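I spent most of October with a spreadsheet open, trying to work out what a two-armed sock-folding setup really costs, and the arms were the easy part – one quote, one line, done. The small stuff got me. Cable sleeves, spare fingers, a second table, tape (so much tape!), and baskets in a size both arms can reach into.

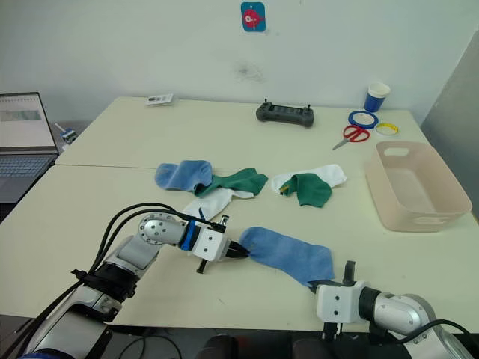 So my advice, if you're putting a budget together for Skidley or anywhere else, is to keep a separate line for bits and bobs and be generous with it. Mine started at $242 and was gone in 11 days. I've asked for 4 more sets of fingers from Zestetti, and I'm holding off on new tables until spring.

Comments

Bart Van Wijk: We went through 12 pairs of socks in Trasovthorpe before I thought to budget for socks!

Strand: Do you buy the fingers ready made?

Contact | © Skidley Notes | Back to top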